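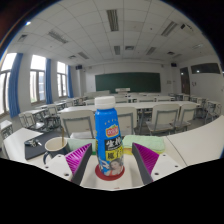 Who should pay for the upkeep of a suburban public library once its original building fund runs out? The local council should, from general rates, in the same way it pays for footpaths and drains.

Search the site Enter keyword Go

Opinion
April
By the Editorial Board, Tevcombe Review

The Shire of Baren is considering whether to close its branch library at Likitz for all but 20 hours a week. The proposal is presented as an interim measure. Residents would be justified in treating it as a permanent one, as reduced hours at the former Heo branch were also described as interim and have never been restored.

The case for the reduction rests on loans. Borrowing at Likitz has declined, and on that measure the branch compares poorly with the central collection. Loans are a narrow measure. They take no account of the pensioner who reads the newspapers each morning, the apprentice who prints a licence form, or the household without a reliable internet connection. The shire's own submission records 2166 visits in its most recent reporting period and 318 items borrowed. It discusses the second figure at length and leaves the first in an appendix.

A branch library is also one of the few heated and air-conditioned rooms in the district where a person may sit without buying anything. In a summer of the kind now common inland, that is a public health matter – and it ought to be costed as one.

The Board accepts that rates cannot rise indefinitely. It does not accept that the first saving should be found in a service used most by those least able to travel. The bus from Likitz to the central library runs 2 times a day, and the last return service leaves before school is out.

Council should defer its decision until visits, computer bookings and programme attendance have been reported alongside loans. Submissions close at 5 pm on the last business day of the month.

Comments (3)

ratepayer_north
Fair points but where does the money come from? The pool already runs at a loss.

Jacaranda St
My kids do their homework there until I knock off work. Shorter hours would be no good to us at all.

oldmate62
Heo never got its Saturdays back either. Put in a submission, everyone.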